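Journal > Household Records > Moving and Storage

Closing the Salgado Storage Unit: A Record of the Process

27/08/2019

The storage unit on Salgado Road was closed this month, and the final statement has been received. Several relatives have asked for an account of how the contents were sorted and where they were sent. The following record is intended to answer those requests in one place.

The unit was rented in December, in the week after my aunt's house in Bivness was sold. The buyers had requested an early closing date, which left very little time for decisions. Everything that did not have an immediate destination was boxed and moved to Salgado. The original agreement was for 3 months. It was extended twice, and the total paid in rent over the full period came to $3,410. Family members who contributed to that sum have been sent a copy of the statement by mail. Anyone who has not received it should write to me at the usual address.

The boxes were numbered at the time of the move, from 1 to 223. This was the one part of the December work that was done properly. Each number was entered in a ledger with the room the box came from and the name of the person who packed it. Contents were not listed, and that omission caused most of the delay that followed. A box marked "dining room, upstairs closet" can hold nearly anything, and in one case held a set of curtain rings, tax papers from a business that closed before I was born, and a bag of walnuts.

Sorting was carried out on weekends. Papers were handled first, as they took up the most boxes and were of the least interest to anyone else. Deeds, insurance policies and letters were kept. Utility bills and bank statements were shredded once the estate attorney had confirmed in writing that they were no longer required. The letters have been placed in acid-free folders by year where a date could be found, and by handwriting where it could not. 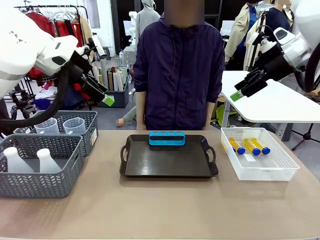
Kitchen and dining items presented a separate difficulty. My aunt did not throw away serving ware, and she did not use most of it. Platters were wrapped in newspaper old enough to be worth reading, and progress was slow for that reason. The rule adopted was that a piece would be kept if a relative asked for it by name, and otherwise offered for sale or donated. Trays were judged by whether they could be carried from the kitchen to the porch with a full pitcher on board. A dark brown rectangular one with raised rims and a cut-out handle at each end is the sort that meets this standard, and two relatives asked for trays of that pattern. Flat trays without handles were donated. The glass punch bowl was claimed by my cousins in Trornon, who have agreed to collect it in person, and the cups that belong with it are being held until the bowl goes.

Furniture was the shortest part of the work. The dining table had already been promised. The two bookcases went to a school library. The upright chair with the split seat was repaired by Hakim Chin, a retired cabinetmaker, and is now in use in my own hallway. He declined payment for the work but accepted the box of hand planes from the garage, many of which he was able to identify by maker. I am grateful to him for his time and for his patience with my questions about glue.

Items of modest value were consigned to Trasero, a resale house that collects from the Salgado area. Their terms were clear and their driver was punctual. Consignors should be aware that Trasero does not accept bedding, mattresses or incomplete sets of china, and that a reserve price must be agreed before collection. I failed to set one on the mantel clock, and it sold for less than I would have wished. The fault was mine, and the proceeds were divided in the agreed shares.

Photographs have been left until last and remain unfinished. The albums are in good condition. The loose prints are not labeled, and many show people whom no living member of the family has been able to name. Copies of the unidentified prints will be mailed in small groups to the older cousins, with a return envelope and a soft pencil. Please write on the sheet provided and not on the print itself. Notes such as "possibly Bivness, by the church" are useful and should be included even if the writer is unsure.

For relatives who may face the same task, I would offer the following advice. List the contents of each box when it is packed, even in three or four words. Store the papers nearest the door. Agree on the division of costs before the first month's rent is paid, and put that agreement in writing. Take the unit for a shorter term than seems necessary.

The ledger is available for inspection, and I will bring it to the December gathering. The keys to the unit have been returned and the deposit was refunded in full, less the charge for a replacement padlock.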